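Wendwood Everyday Hangers, Set of 14

Knitwear is hard on hangers, and hangers are hard on knitwear. If you have ever pulled out a favorite sweater in November and found two little bumps sitting on the shoulders like a pair of elbows, you'll know just what we mean! Our Everyday Hangers are smooth molded plastic, sturdy enough for a heavy cardigan and slim enough that a crowded closet rod stays usable.

They come in four colors: chalk, moss, brick and the violet-blue that Khoa Nghiêm in our shop picked out and has been quietly pleased about ever since (it is our best seller, so he may stay pleased). 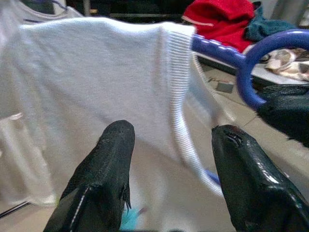 Reading time: 2 min

A white fine-knit piece looks awfully nice against the blue, we think, especially with a bit of ribbing showing. For anything soft like this, we like to fold the garment over the hanger and let it hang in loose folds, so the weight isn't all pulling on the shoulder seams. Button-up shirts and light jackets can go on the ordinary way.

Wenche Fagerlund, who looks after our customer mail, gets asked quite often about very big, chunky sweaters. Her advice is to keep those folded on a shelf, and we'd agree with her, even though it sells fewer hangers.

To clean, wipe with a damp cloth and a drop of dish soap, then dry before hanging anything pale. Please keep them out of the dishwasher.

Sold in sets of 14, one color per set. Mixed sets are back in stock as of May 2025. Unused hangers can be returned within 9 weeks.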